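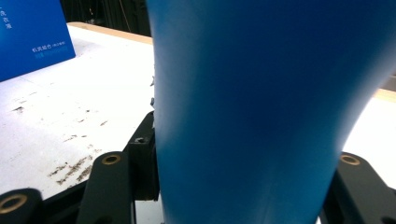 7월 들어서 동아리방에 안 간 토요일이 하루도 없는 것 같아요. 엄마는 제가 거기 취직한 줄 아십니다 ㅋㅋ 블로그도 한참 비워 뒀는데, 오늘은 좀 일찍 끝나서 밀린 얘기를 써 보려고요.

저희 팀 이름은 Roman이에요. 로마랑은 아무 상관 없고, 처음에 회의록 글꼴 이름을 그대로 갖다 썼다가 바꿀 타이밍을 놓쳤어요. 이번 학기 과제는 손에 들고 쓰는 그리퍼로 물건 집는 동작을 모아서, 그걸로 팔 로봇을 학습시키는 거예요. 말로 하면 한 줄인데 막상 해 보면 하루 종일 집고, 놓고, 또 집고... 손목이 먼저 학습되는 기분입니다.

목표는 시연 1,266개예요. 왜 이렇게 애매한 숫자냐면, 원래는 1,000개만 하기로 했거든요. 그런데 저번 회의에서 물건 종류를 늘리자는 얘기가 나왔고(네, 제가 꺼냈습니다. 욕 많이 먹었어요), 누가 엑셀로 다시 나눠 보더니 저 숫자가 나왔어요. 반올림하자고 했더니 올림이면 찬성, 내림이면 반대라는 사람이 있어서 그냥 두기로 했습니다.

제일 골치 아픈 건 파란 물건이에요. 표면이 매끈하고 곡선으로 벌어지는 모양이라 어디를 잡느냐에 따라 느낌이 완전히 달라요. 저는 자꾸 세게 쥐는 버릇이 있는데, 지도해 주시는 Soledad Ulloa 선생님이 제 기록을 보시더니 "악수하듯이 잡아 봐" 하시더라고요. 그날부터 다들 물건 집을 때마다 "안녕하세요" 하고 인사를 합니다. 옆방에서 들으면 진짜 이상할 거예요.

그리고 접근 각도! 이게 생각보다 중요해요. 정면에서 들어가면 물건이 화면을 다 가려서 뒤쪽이 거의 안 보이거든요. 저는 요즘 살짝 비스듬히 들어가서 마지막에 방향을 맞추는데, 후배는 처음부터 똑바로 가는 게 기록이 깔끔하대요. 둘 다 섞어서 넣기로 했고, 학습 결과 나오면 떡볶이 내기입니다. 진 사람이 튀김까지 사요.

조별로 하는 방식은 이래요. 한 명이 집고, 한 명은 노트북 앞에서 기록이 잘 들어오는지 보고, 나머지 한 명은 물건을 다시 놓아 줘요. 12번 하면 역할을 바꿉니다. 처음엔 더 길게 했는데 뒤로 갈수록 동작이 대충이 되는 게 그래프에 다 보여서 줄였어요. 물건 놓는 역할이 편해 보이죠? 저도 그런 줄 알았는데 매번 조금씩 다른 자리에 놓는 게 은근히 어려워요. 사람 손은 자꾸 아까 거기로 돌아가더라고요.

아, 기록 파일 이름 규칙도 드디어 정했어요. 날짜, 물건, 집은 사람 순서. 지난달까지는 "최종", "진짜최종", "최종2"가 섞여 있었는데 그거 정리하느라 반나절을 날렸습니다. 혹시 비슷한 과제 하시는 분 계시면 첫날에 꼭 정하세요, 제발요.

다음 달에는 Warnside 교류전이 있어요. 팀마다 정해진 물건을 집어서 옮기는 종목인데, 우리 학교는 작년에 예선에서 떨어졌어요. 그때 저는 응원석에서 김밥만 먹었는데 올해는 직접 나갑니다! 옆 학교 Jistholm 팀은 벌써 연습 영상까지 올렸더라고요. 움직임이 어찌나 부드러운지 다 같이 보고 잠깐 말이 없었어요. 우리 건 아직 물건 앞에서 한참 고민하다가 가요. 저를 닮은 것 같기도 하고요.

그래도 좋은 소식 하나. 수요가 제일 많던 노트북 거치대가 드디어 하나 더 생겼어요. 바닥에 책 쌓아 놓고 버티던 시절은 끝! 그리고 저 개인적으로는 기록 검사에서 빼야 하는 게 5개까지 줄었어요. 처음 왔을 때는 하루치를 거의 통째로 다시 했으니까 이 정도면 장족의 발전 아닌가요?

학습은 오늘 밤에 한 번 돌려 놓기로 했는데, 컴퓨터를 같이 쓰는 팀이 먼저 끝나야 우리 차례예요. 결과는 다음 글에 올릴게요. 떡볶이 내기 결과도 같이요. 저는 비스듬히 쪽에 걸었으니 응원 좀 해 주세요 :)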